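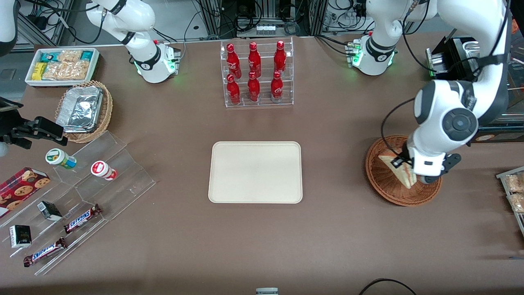

Le **banc de Grolside** est une installation d'essai destinée à la comparaison de préhenseurs, de bras légers et de caméras de poignet pour la manipulation de produits alimentaires emballés ou fragiles. Il est exploité par l'atelier Sudgate, qui l'utilise pour évaluer le matériel envisagé dans les comptoirs de vente automatisés. Le protocole qui lui est associé, dit *protocole Grolside*, est employé aussi pour des postes de préparation de commandes.

## Historique

Le banc est issu d'un premier poste à un seul bras, conçu pour mesurer la tenue de bouteilles et de barres emballées. Ce poste ne permettait pas d'étudier les tâches où un bras maintient un contenant pendant que l'autre y prélève un article. Une version à deux bras lui a succédé, puis une troisième, dans laquelle les présentoirs ont été rapprochés de ceux d'un commerce de restauration rapide.

Les premières séries portaient uniquement sur des gabarits rigides imprimés. L'écart entre les résultats obtenus avec ces gabarits et ceux relevés avec de vrais produits a conduit Sudgate à abandonner les premiers, sauf pour l'étalonnage.

## Configuration

Le poste comprend deux bras blancs fixés le long du bord arrière d'une table brune, chacun sur son propre socle. Les bras travaillent vers l'avant et se partagent une zone centrale où se trouve un plateau beige à rebord, point de dépôt commun à la plupart des tâches. L'un des bras peut être replié vers le haut lorsque l'essai n'en demande qu'un.

Les articles sont répartis autour du plateau sur des supports de nature différente :

- un présentoir transparent à deux rangs pour les bouteilles en aluminium ;
- un bac blanc pour les encas emballés ;
- des paniers tressés, dont un contient une barquette en aluminium ;
- un présentoir à gradins, transparent, pour les barres chocolatées, les petits contenants cylindriques et les petites boîtes.

Les supports transparents ont été retenus pour la difficulté qu'ils posent aux caméras de profondeur. Les paniers tressés servent à évaluer l'approche verticale dans un volume à parois irrégulières.

Une caméra fixe couvre l'ensemble du plan de travail. Elle est complétée, selon les séries, par une caméra de poignet placée près du préhenseur.

## Préhenseurs évalués

### Guerra

Le Guerra est un préhenseur à deux doigts parallèles, à commande électrique. Sa course est de 18 mm par doigt dans la version courte, ce qui exclut les boîtes les plus larges. Il donne de bons résultats sur les bouteilles et les barres, dont la forme varie peu. Sur les sandwichs, la qualité de la prise dépend fortement de l'orientation : saisi par les faces de pain, l'article se comprime ; saisi par la tranche, il peut s'ouvrir.

### Privell

Le Privell est un préhenseur à doigts souples interchangeables. Il répartit mieux l'effort sur le pain et les sachets, mais sa fermeture est plus lente et la position finale de l'article est moins répétable. Les doigts s'encrassent au contact des miettes et doivent être nettoyés entre les séries. Leur largeur gêne par ailleurs la prise sur le présentoir à gradins, où les séparations laissent peu de dégagement.

### Ventouses

Une série d'essais a été menée avec des ventouses à soufflet. Elles conviennent aux boîtes en carton à face plane et échouent sur les emballages froissés. Sudgate ne les a conservées que comme solution d'appoint.

## Protocole

Une série standard compte 200 prises par préhenseur, réparties entre les catégories d'articles. Chaque prise est découpée en trois phases : approche, levée et dépose. L'échec est attribué à la phase dans laquelle il survient, même si ses effets n'apparaissent que plus tard.

Trois critères sont relevés :

1. la réussite de la prise au premier contact ;
2. l'état de l'article après la dépose ;
3. l'écart entre la position de dépose demandée et la position obtenue.

L'état de l'article est noté par un opérateur à partir d'une grille commune. Pour un sandwich, on relève l'écrasement de la mie, le glissement de la garniture et la déformation de la croûte. Pour un produit emballé, on relève les plis, les déchirures et l'ouverture éventuelle du sachet.

L'effort de serrage est fixé avant la série et reste inchangé pour une même catégorie. Les essais avec effort adaptatif font l'objet d'un relevé séparé.

## Caméras et commande

La caméra de poignet améliore surtout la dernière partie de l'approche, lorsque le bras masque l'article à la caméra fixe. Le cas est fréquent dans les paniers. Elle ajoute en revanche de la masse en bout de bras et un câble, dont le cheminement doit laisser une boucle suffisante pour les rotations du poignet. Plusieurs arrêts relevés au cours des séries avaient pour origine une boucle trop courte.

Deux modes de commande ont été comparés. En téléopération, l'opérateur corrige spontanément l'inclinaison du préhenseur et obtient moins d'articles abîmés. En mode autonome, les temps de cycle sont plus réguliers, mais les prises inclinées sont plus rares et les échecs dans les paniers plus nombreux.

## Limites

Le banc ne reproduit ni le froid d'une vitrine réfrigérée ni la condensation sur les emballages. L'éclairage de l'atelier est stable, ce qui favorise les caméras par rapport à un lieu de vente réel. Les sandwichs utilisés proviennent d'un même fournisseur pour toute une série, et les résultats se transposent mal à des pains de texture différente.

La notation de l'état des articles comporte enfin une part d'appréciation. Sudgate fait noter une partie des déposes par un second opérateur ; les désaccords portent principalement sur l'écrasement de la mie.

## Voir aussi

- Préhenseur
- Manipulation bimanuelle
- Caméra de profondeur
- Téléopération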